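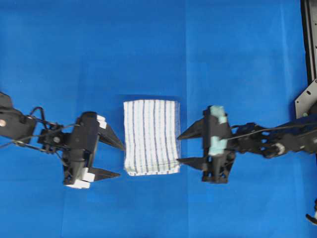 Two-Arm Station Attendants, Towel Folding
Isto Linen Service, Sarnarville plant
Posted 07/06/2019

Isto washes and finishes linen for restaurants, hotels and clinics. We have 8 openings in the small towel section of our Sarnarville plant. Until last year everyone in this section folded by hand for the full shift. Part of that work is now done at two-arm robot stations, and the job has changed enough that we are advertising it under a new title.

What the job is now

Each attendant looks after 2 stations. You lay out towels, start the fold, watch it, and take the towel away. If a corner is missed or the cloth bunches up, you stop the arms, straighten the towel and start again. Towels that are torn or stained go to the repair bin. You also write down every stop on the station sheet, with a short note on what went wrong. 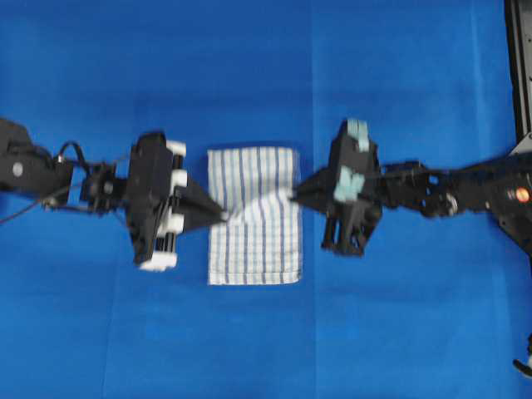 Both grippers on a striped towel at a folding station.

Hand folding has not gone away. Fitted items, aprons and anything over bath size are still folded at the long tables, and attendants rotate there for part of each shift. If you like a job where you stand in one spot and keep a steady rhythm, the table work will suit you better than the stations, and you should say so when you apply. 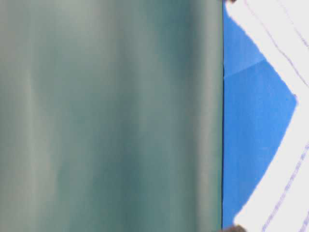 Pay starts at the same grade as hand folding and goes up one grade after you are signed off on the stations. The old piece rate no longer applies to anyone in the section. Several of our longtime folders asked for this change, as they did not want their pay to depend on how often a machine stopped. No one who was folding here before the stations came in has been let go. Some moved to sorting or to the Dondberg route desk.

What we ask for

Able to stand for most of a shift and lift a full linen bag with a partner. Able to read and fill in a simple form in English. Laundry experience helps. Experience with robots is not needed. Training is paid and takes place on the floor during regular hours.

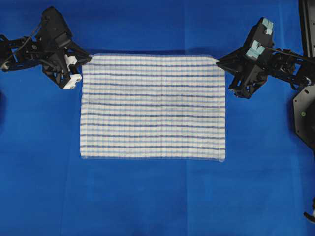 Long sleeves must be rolled above the elbow, and rings and bracelets come off before you go on the floor. Hands stay out of the station while the arms are moving. This rule applies to supervisors too.

Shifts are 8 hours, early or late, with a paid break. A second round of hiring is planned for November.

How to apply

Pick up a form at the front office, 448 Hashmi Road, Sarnarville, or ask for one to be mailed to you. Tell us which shift you can work. Applicants we call in will spend an hour on the floor with a current attendant before the interview.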